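**Shape blocks** are small solid pieces, each with a simple geometric outline, made to be passed through matching openings in a box, lid or panel. Together with the container they form a shape-sorting toy, also called a shape sorter. The blocks are also used without the container, as loose pieces for sorting, lining up and early counting.

## Form

Most sets include a cylinder, a cube and a triangular prism. Larger sets add stars, crosses, half circles and other prisms. Each block has a constant cross section along its length, so that the outline presented to the opening is the same from either end. A cylinder enters its opening at any rotation. A square block has to be turned to one of four positions, and an equilateral triangular block to one of three.

The difference between the block and its opening is called the clearance. A wide clearance suits younger children but may let a small block pass through the wrong hole. A narrow clearance prevents this and makes the piece harder to line up. Makers usually settle the question by keeping all the blocks close to one size, so that only the outline decides the fit.

## Color

Blocks are commonly finished in strong, plain colors such as red, green, yellow, orange and blue. Two systems are in use. In the first, each shape has its own color, and a child can match by either property. In the second, the same shape appears in more than one color, and color gives no help in finding the opening. Sets of the second kind allow the pieces to be grouped twice, first by color and then by outline, with different results.
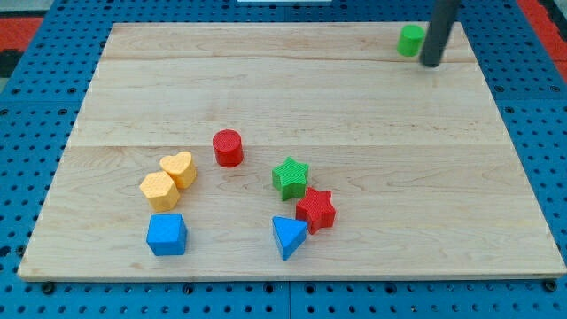
Yellow and orange are the pair most often confused, mainly under warm indoor lighting. Some sets leave one of them out for this reason.

## Materials and surface

Wooden blocks are cut from hardwood and painted or stained. Plastic blocks are molded, either solid or hollow, and may carry a pattern on the end faces that improves grip. Edges are rounded slightly in both cases. Sharp edges catch on the rim of the opening and chip the finish.

Loose blocks are normally laid out on a flat, pale surface. A board of light wood shows most block colors clearly and does not reflect much light. Cylinders placed on their sides will roll on any surface that is not level - standing them on end avoids this.

## Known sets

The Prillard sorter was sold with 14 blocks and a hinged lid. The Tello set is smaller and uses 3 openings, with 2 blocks for each. Lirnolis supplied blocks without a container, intended for classroom trays, and listed them in its January catalog as item 305. Madhu Solanki, in the handbook *Skullow Guide to Sorting Toys*, treats loose sets of this type as a separate class, on the grounds that the task is grouping and no fit is tested.

## Care

Painted wooden blocks are wiped with a damp cloth and dried at once. Soaking raises the grain and can swell a block until it no longer passes its opening. Solid plastic blocks can be washed in warm water. Hollow ones should be checked for trapped water along the seam before storage.

## See also

- Pegboard
- Nesting cups
- Stacking rings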